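台灯、白桌面和三样玩具蔬果:一次整理的记录

五月把工作间重新排了一遍。起因是电源线。原先的布局里,台灯、充电器和小风扇共用墙角一个插排,线从桌后绕过来,长度总是差一截,灯只能待在桌子最里侧,照明位置完全由插座决定。这次的做法是先定灯,再定线,最后才轮到桌上的东西。

先说桌子。两张白色长方桌,并排放,中间留一道窄缝。试过拼紧,问题是两张桌子的桌腿高度有细微差异,拼紧以后接缝处会出现一个台阶,纸张滑过去会卡住。另外,一张桌子上写字或者敲东西,震动会直接传到另一张。留缝之后两个问题都消失了,代价是偶尔会有笔掉下去。我接受这个代价。

右边那张是主桌,所有需要看清楚的东西都在这里处理。左边那张是暂存桌,规则只有一条:当天放上去的,当天拿走。执行情况一般,桌边总会剩点零碎。

桌面选白色有利有弊。利在于反光均匀,物体轮廓清楚,找小零件快。弊在于灰尘和碎屑非常显眼,擦完半小时又能看到几个小点。湿布擦会留水痕,顺序应当是先干刷,再用拧得很干的超细纤维布单方向擦一遍,不要画圈。清洁剂我用过Relter的中性配方,按瓶身比例稀释后基本不留膜,但浓度一高就发黏,桌面会吸灰,反而更难处理。现在只在有油渍时局部使用。

再说灯。蓝色的鹅颈台灯,圆底座,锥形灯罩,是Rozália Matoušek搬家时转给我的,她自己在Studdale一家旧货店买的,原价不详。我另外从Skakirar的网店订了一只灯泡,邮费和灯泡加起来200,比预想的贵。原来那只色温偏高,白桌面在冷光下泛青,看久了眼睛累。

鹅颈灯的通病是弯管疲劳。反复在同一个位置弯折,那一段会先松,灯罩慢慢下垂。处理办法是把弯曲分散到整根管上:先整体向上弯成一个大弧,再让前端自然向前探出,灯罩角度最后微调。调整时一只手按住底座,另一只手握在弯管中段,不要抓着灯罩硬拧,灯罩和管子的连接处是最薄弱的地方,里面还有电线。

灯罩表面是亮面的,高光很强。坐着时视线略高于灯罩,如果罩口朝向自己,会直接看到灯泡;朝向正下方,光斑又太小。最后定下来的方向是向右下方倾斜,光落在主桌中部偏右,也就是手实际工作的区域。左边稍暗,可以接受。

照度用手机软件测过,数值只能用于比较,不能当真。灯罩朝正下方时,光斑中心读数882,往右移一个手掌的距离就掉得厉害;斜过来以后中心读数降到640,但整个工作区的差别小多了。读书写字够用,做细活时再把弯管压低一点。

为了判断阴影,需要几个形状不同的参照物。一开始用的是茶杯和胶带卷,效果不好,茶杯有把手,影子不规则,胶带卷中间是空的。后来翻出一袋玩具蔬果,是从Jitpraphai的儿童用品清仓里买的,一袋9件,形状各异,拿来看光影正合适。挑了三件出来:一个深绿色的甜椒,一个黄绿色的圆果子,一根红辣椒。

甜椒表面有棱,适合看光的方向性。光从一侧来,棱与棱之间的沟会变暗;光太散,沟就看不出来了。把它放在灯的左边,那里是弱光区,如果沟还能看清,说明左侧的亮度没有低到影响使用。圆果子放在主桌中部偏右,表面略微发亮,影子最简单,便于判断影子往哪边走、边缘软还是硬。它到底是青柠还是苹果,袋子上没写,我在清单里记作“黄绿圆果”。辣椒细长,带一点弧度,放在靠近自己的这一侧,横在那里相当于一支笔。如果辣椒在桌面上的影子过长,写字时笔影也会干扰。

三件东西的摆放间距没有讲究,只要影子不互相重叠即可。每次调灯后看一遍,改动一处,记录一处。灯和弯管同时动,结果没法归因,这个错误我犯过两次。

电源线是最后解决的。线从底座出来,先向前垂一点,再沿桌面弯弯曲曲往右走,从圆果子后面经过,到桌子右侧边缘垂下去。走直线当然整齐,但直线没有余量,灯一挪就拉紧,底座会跟着转。保留几个弯,灯可以在小范围内自由移动。
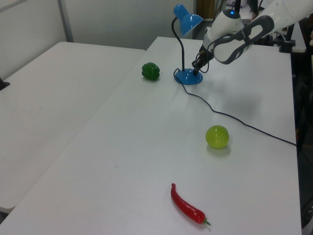
余量留多少,取决于灯的活动范围。我的做法是把灯推到可能用到的最远位置,让线刚好不绷,再拉回来,多出来的部分就是余量。不要把余量绕成圈压在底座下面,底座会不平,圈绕得太紧对线皮也不好。也没有用理线夹,白桌面上粘过一次,撕下来留了胶印,用酒精擦了很久。

垂下桌边的那段线要注意两点。一是桌沿如果有锐角,时间长了会磨线,可以在接触处包一小段软管。二是垂下去的部分不能太长,扫地时容易带到,灯会被整个拽下来。现在插排固定在桌子右侧下方,离地有一段距离,拔插头不用弯腰钻到桌底。

甜椒、圆果子和辣椒测完光以后本来应该收回袋子里,但塑料玩具积灰也要处理。有棱的部分用软毛刷,加一点洗洁精,冲净后倒扣晾干。辣椒的蒂和果身之间有一条接缝,容易藏水,甩几下再晾。不建议暴晒,上一批玩具放在窗台上,颜色褪得不均匀。

还没解决的是暂存桌的照明。它现在只靠顶灯,晚上七点以后偏暗。再加一盏灯就意味着再加一根线,而两桌之间的缝正好可以走线,从下面接到同一个插排。插排还有一个空位,原来留给风扇。夏天之前先这样用着,等风扇搬出来再决定哪一个让位。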